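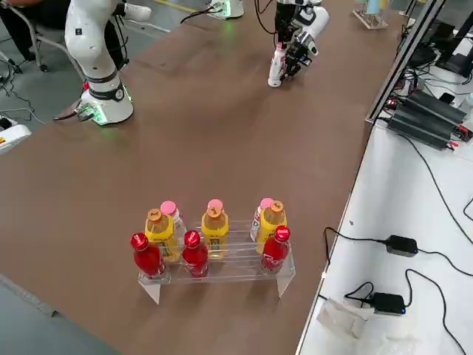
Welington Paiva: 38 out of 60 is a result, I'm just not convinced it's a result about waiting. Could be a result about going slower. Did the baseline get the same speed cap or not?

Forums > Manipulation > Two-arm > Caldeira on the bottle task, numbers inside

Latest Unread Search Rules Log in

kelpie_ik
Yes same speed cap. Should have put that in the first line, sorry, writing this between runs. Putting the whole lot down properly now as the short version over in the general section confused everyone.

Setup. Two arms, brown bench, clear two-tier rack with the drinks in it. Arm picks up a bottle, carries it upright, sets it down in a rack slot. Second arm stays in the workspace and can steady the rack or get out of the way. Policy is Caldeira, the stock one, trained on teleop demos we did ourselves. The change is tiny – we added a hold token. When the policy isn't sure about the next chunk of actions it's allowed to hold still and look again, in place of rolling the old chunk out to the end.

Numbers:
stock Caldeira, full chunks: 9 of 60
Caldeira + hold token: 38 of 60
same weights family, same start layouts, same speed cap, one scorer

Success = bottle upright in the slot, nothing else knocked over, gripper clear. A neighbour that gets nudged but stays up still counts. I know people will argue with that.

bogong_moth
arguing with that! nudged-but-upright is a free kick. in Tornstead rules a nudge is a fail

kelpie_ik
Tornstead rules were written for cardboard boxes on an open shelf. Put drinks bottles close together in clear plastic and something is going to get nudged, people nudge them too. But fair, I logged nudges seperately so can rescore. Tonight maybe.

servo_sheila
9 for the baseline looks awfully low. We ran stock Caldeira on mugs last winter and it did a lot better than that with worse demos. What's your chunk length? If you left it at the default and your control rate is different from theirs then the baseline is crippled and the hold token is just undoing a config mistake.

kelpie_ik
Chunk length was retuned. Did a little sweep before, picked the best one for stock, THEN trained the hold version with the same length. If anything that favours stock.

Mugs are kinder though. Wide opening, low centre of mass, you can be off by a fair bit and still land it. Tall bottle into a gap between other bottles, you're off by a small amount at the top and the base is already leaning on something.

servo_sheila
Which demos did you sweep on? If it's the same sixty layouts you tested on that's a leak, in either direction.

kelpie_ik
No, separate layouts. Test layouts were drawn up first and I didn't touch them. Can post the sheet.

Paiva
Okay so the speed thing is dealt with. Next question is still mine from the top though, a bit rephrased. Hold token adds time. More time means more camera frames seen before commitment. You could get the same thing by giving stock a fixed pause above the slot. No uncertainty, no token, just stop and look. Have you run that?

kelpie_ik
Ran it on a smaller set only, not 60, so I left it out. It helped over stock. Didn't get near the hold version. I'm not going to quote a number off a set that small, somebody will put it in a slide.

What I saw from watching (so, anecdote): the fixed pause stops in the right place for an easy layout and the wrong place for a hard one. The token version tends to hold twice, once just after the lift and again close to the bench when it has to choose which side of a neighbour to come in on. 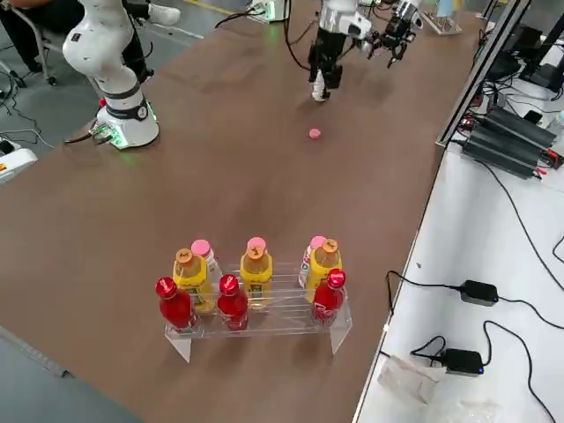 And that second hold is the one I care about, it's where stock throws the run away. Stock decides on its side during the carry, when the wrist camera is mostly looking at its own fingers and the bottle, and then it's locked in for the rest of the chunk. By the time the rack is properly in view it's half way down. With the token it waits, gets a look, goes. Longest holds were up to 9 seconds which feels like forever when you're standing there with a hand near the stop.

Other things I should have said:

- clear rack. Depth is rubbish on it, we don't use depth at all, RGB only
- layouts vary which slot is the target and which neighbours are there
- light was whatever the room gives, blinds not touched
- grippers have the soft Brimano pads on. Changed the pads between training and test, which was dumb, both policies got the new ones so comparison is ok but the absolute numbers might be down a bit

bogong_moth
wait you changed pads between demos and test?? that could be the whole thing. new pads = more slip or less slip = stock trained for the old ones goes off a bit in the grasp, hold version gets to look again and correct. so hold token is fixing YOUR pad change

kelpie_ik
Could be part of it. Doesn't bother me as much as it bothers you I think? Pads wear, pads get swapped. If holding makes it robust to a pad change I'll take it. But agree it has to go in the writeup, and I've got one old pair left so can do a short block with those.

servo_sheila
It should bother you. "Robust to pad change" and "better at placing" are different claims and you've got one number for both. I'd pull the headline until the old-pad block is done.

kelpie_ik
Not pulling it, it's a forum post. Will add a note to the first post.

Paiva
I'm with Sheila on the claim and with kelpie on leaving it up. Put the note in.

What happens to the second arm during a hold? Does it also freeze? If one policy drives both then a hold for the carrying arm stops the steadying arm as well, and if that one is mid-contact with the rack it's sitting there pushing.

kelpie_ik
Good question and it's a real problem. One policy, one token, both arms freeze. We had 3 fails in the hold condition where the steadying arm had just touched the rack when the hold came in, and the contact crept the rack along the bench a touch, and then of course the slot isn't where it was. Policy sees that on the next look but corrects late.

Tried splitting the token per arm. Trained badly – arms got out of step, one would hold and the other would go off and do its next bit without it. Might be a data thing, in our demos the operator nearly always pauses both hands together so there's hardly any examples of one arm waiting while the other moves. Prosotel folks had the same complaint about their folding data when I asked.

gumboot_pid
been reading not posting. why not drop stiffness on the held arm? let it go soft in hold so it can't push anything

kelpie_ik
Bottle arm can't go soft, it's carrying. Steadying arm could. Hadn't thought to do it for one arm only. Will try that, ta.

gumboot_pid
careful w/ gravity comp if it's off even slightly the soft arm sags onto the rack and you've made it worse

servo_sheila
It will be off slightly. It always is with a gripper on the end and cables hanging off the wrist.

bogong_moth
so rescored or not? waiting on the nudge numbers

kelpie_ik
Half way through. I'm going over video so it's slow. So far hold version loses a few and stock loses hardly any, but that's mostly that stock doesn't have many to lose. Gap gets smaller. Doesn't close.

bogong_moth
"doesnt close" ok. put the number up when its done and I'll stop

Paiva
One more and then I'll leave it. How does it know it's unsure? If it's the spread across sampled chunks then you're paying for sampling on every step and that's a cost stock doesn't have. Worth a line about compute.

kelpie_ik
Spread across samples for labelling at training time only. At run time it's just the token, one forward pass, policy has learnt when to say it. So no extra sampling on the arms. Training cost goes up a fair bit, didn't measure properly.

And before anyone asks, yes it sometimes says hold when it should just go. Bottle is over an empty slot with loads of room either side and it sits there. Doesn't fail, just wastes your afternoon. There's a max hold after which it has to pick something. Set that by feel. Needs a proper sweep.

servo_sheila
"Set that by feel" is going to be the first reviewer comment, so sweep that before anything else.

kelpie_ik
Order is: old pads, nudge rescore, max hold sweep, soft arm. In that order unless the bench gets taken off me. Aiming to have the lot up in November. Note's been added to the first post, dated 1 October 2025.

Thread locked to new members

Comments

dropbear_dyn
Nice thread. We do tubes into racks and our failures are the same, it picks a side way too early. Going to pinch the hold idea. What did you do about demos where the operator paused just cos they were talking to someone? Ours are full of those

kelpie_ik
Trimmed them by hand, sorry. Anything long where the operator wasn't looking at the bench. Missed some I'm sure, would explain a bit of the pointless holding

mallee_root
Still think fixed pause at full 60 is the experiment that matters and it's not on your list. Add it

Paiva
Seconded.

kelpie_ik
ok ok, added. After the pads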